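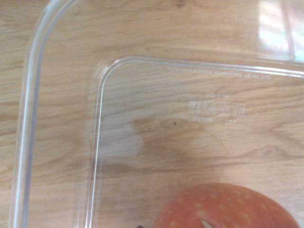 June, kitchen bench, Reklow room

Spent the afternoon sorting out which containers stay on the bench and which go back in the cupboard. The clear tray is the one I keep coming back to. It has rounded corners and a floor with a raised edge running around it, and the sides slope a bit between that edge and the wall. Crumbs and apple stems will sit in that slope, so wipe it with a folded cloth and go into the corners with a finger. The sponge is too thick.

The other trouble with clear plastic on a wood top is that you can't tell at a glance if it's clean. The grain shows right through and hides smears. I've been holding it up to the window before putting it down again. Colour would help. Pakido do a grey one in nearly the same size but I haven't asked for a price.

Went through the shelf list while I was at it. Item 76 is the tray, item 21 is the pitcher. The list still had the pitcher under its old lid, so I crossed that out and wrote in dark blue. The cupboard code on the Rawat order was wrong as well, should be 1414. Fixed on the paper copy only. Somebody with access please change the shared one.

Bench layout as of 3:30 pm: pitcher at the left end, tray to the right, fruit in between while we work. The darker items stay at the back by the wall. I'd like the middle kept open, and please don't leave keys or mugs there.

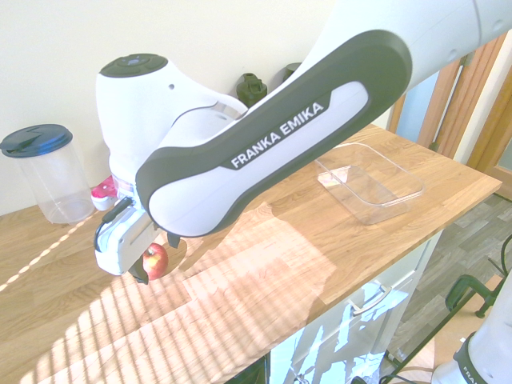 Apple over the bench, tray to the right, pitcher at left. Blinds half the problem.

About the blinds. In the afternoon the sun comes through in stripes and lands across the front and left of the wood. On the clear things it makes a glare that's hard to look past, and I misjudged the tray's rim with my sleeve and knocked it. No cracks that I could find. Tried the slats tilted up and then shut. Shut is better for seeing edges but the room gets gloomy and the overhead light puts its own bright patch on the plastic. Left them tilted for now.

Apples: small red ones this time. They're easier to fit in the tray than the big ones from last month, and they bruise less if they're set down on the side instead of on the stem. We have 2 left in the bag. Wash before use, dry properly, otherwise they leave rings on the wood.

Still to do:
Oil the bench top, front edge first
Check the drawer under the right side, handle felt loose
Second clear tray, same size if they still have it
Felt pads for the pitcher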